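**Review: Wumesum, an insertion-learning method for computer disassembly and reassembly**
Reviewed by Chia-jung Chang for the Luredell Automation Group, July 2026

Wumesum is a method for teaching a robot arm to remove and refit parts in desktop computers. It was developed by Tae-yang Heo and released with training code, recorded demonstrations and a short technical report. Our group was asked to assess whether it is suitable for the refurbishing cell at the Ostarix site, where machines arrive in mixed condition and few models repeat in large numbers.

The central idea is simple. A person guides the arm through a task, and the method learns two things from the recordings: where to bring the gripper, and how hard to push once contact is made. The second part is trained separately and corrects the first. Earlier methods tested by this group, including the Lu baseline, learned both together and tended to press on a part that was slightly out of line.

We trained on 232 demonstrations covering memory modules, drive cables and expansion cards. All work was done with the tower on its side and the side panel removed.

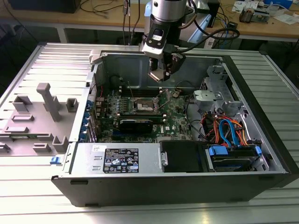 Evaluation consisted of 1092 attempts. Memory modules gave the best results by a wide margin. The contact stage detected a tilted module early in nearly every case and backed off before trying again. Expansion cards were acceptable, although the release clips caused repeated delays. Cable connectors remain the weak point. Where several cables lie close together, the method often selects a reasonable grasp on the wrong one, and no setting we tried removed this fault.

Installation took 2 working days, most of it spent on force calibration. The report gives this step a single paragraph. Sites without previous experience in force control should plan for outside help. The configuration files are clearly named, and the logging is better than in most research code: each attempt is stored with its force trace and the reason for stopping.

One limitation deserves attention. The report claims that 120 demonstrations are enough for a new chassis. We reached usable results with that number for memory modules only. For cards, performance continued to improve up to the full set. The report does not separate its figures by part type, and we recommend that the author do so in the next version.

Wumesum is recommended for memory and card handling under supervision. It is not recommended for cable work in its present form. The group will repeat the connector trials if a revised grasp selection stage is released. Calibration notes and force traces are available to member sites on request.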